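Skesaro extends Triver bed linen range with printed sheet programme and revised care data

August – for immediate release

Skesaro has added a printed flat sheet programme to its Triver bed linen range. The programme comprises 22 patterns in single, double and king sizes and will be supplied to trade customers from the Peltholm warehouse.

The sheets are woven in plain weave cotton and printed by the reactive dye process. Floral patterns are printed in mixed scale, with large and small motifs repeating across the full width of the cloth. Hems are double-turned on all four sides. Item codes are printed on the inner label and repeated on the outer band.

Product development was led by Ans Baert, who joined the linen department from Paewai. "Buyers asked for a floral on a white ground that could be put on a bed with blankets and clothing in other colours," said Baert. "We looked at the prints flat on a sheet of paper, and then on made beds with ordinary household items on them. The second method told us more about scale." 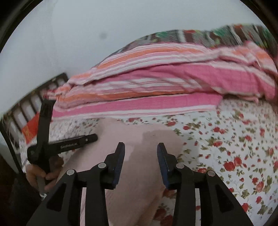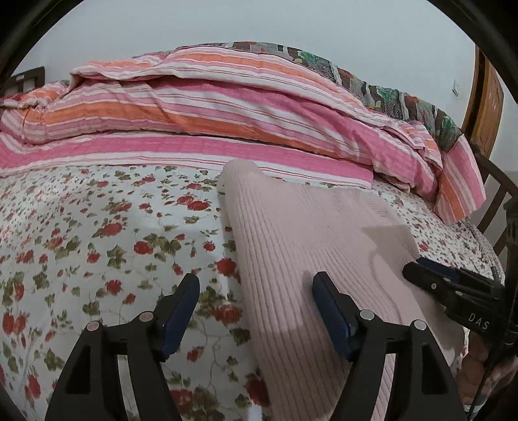

White-ground floral sheet with striped blanket and pale pink fabric.

Care instructions for the whole Triver range have been rewritten at the same time. Sheets may be machine washed at 60 degrees and tumble dried on a medium setting. Blankets should be washed separately at 30 degrees and dried flat. Knitted items should be folded and stored on a shelf, as hanging stretches the rib.

Folding guidance is now included with each sheet. The sheet is folded in half lengthways twice, then in thirds from the hem – this gives a bundle that fits a standard 40 cm shelf. The leaflet was drawn up by Hsin-yi Sin and replaces the earlier card.

Skesaro supplies 137 retail accounts. The first production run is 2,506 sheets, of which 441 are king size. Reorders will be accepted in cartons of mixed sizes, provided that each carton holds one pattern only.

Pattern swatches are available on request. Retailers holding stock of the previous Triver plain sheets may continue to sell it under the existing item codes.

Trade enquiries: Teun Schouten, Skesaro linen department, Peltholm
Press enquiries: Toon Verhoeven, Skesaro press office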